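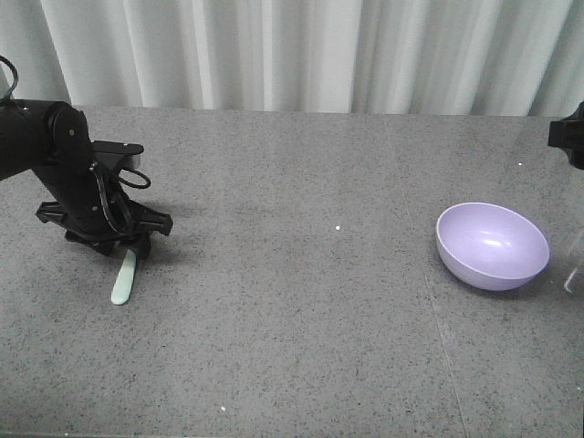 Spatula and bowl on the kitchen worktop, fixed camera.

Posted by Intan Liew
February, 4:10 p.m.

Dear colleagues,

Thank you to those who replied to the draft protocol for the Skenilano kitchen tasks. The coordination group has reviewed the comments, and I respond below to the points raised from Dutport.

Ridwan Kusuma wrote:
> The draft asks for 200 teleoperated demonstrations per task. We have
> 177 accepted for the spatula and bowl task, and almost all were
> recorded by the same two operators. Do you want us to fill the
> remainder with them, or bring in new people? Also, may operators look
> directly at the table, or only at the camera views?

On the first question, please assign the remaining demonstrations to new operators. Each new operator should complete 3 practice runs before recording, and these should not be uploaded. Hidayah Purba will issue the operator codes.

On the second, operators should work from the camera views alone. The policy will receive only those views, and a demonstrator who looks past the monitor may act on information it will never have. The wrist view deserves particular attention, as the fingers cover a good part of it when they are nearly closed.
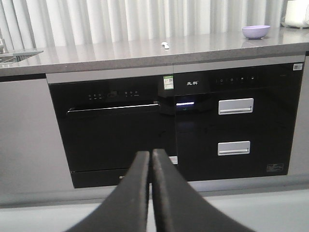 Wrist camera view toward the counter, with the dishwasher and disinfection cabinet below.

Pauses are acceptable during an approach — please do not trim them before upload. If a grasp fails and the operator recovers, keep the episode and mark it "recovered." Gilang Sembiring will check the labels at Barros.

Sites that prefer hand guiding for the drawer tasks may continue to use it, provided that those episodes are stored separately.

Comments on the revised text should be sent to this list by the end of the month.

Regards,
Intan Liew
for the Skenilano coordination group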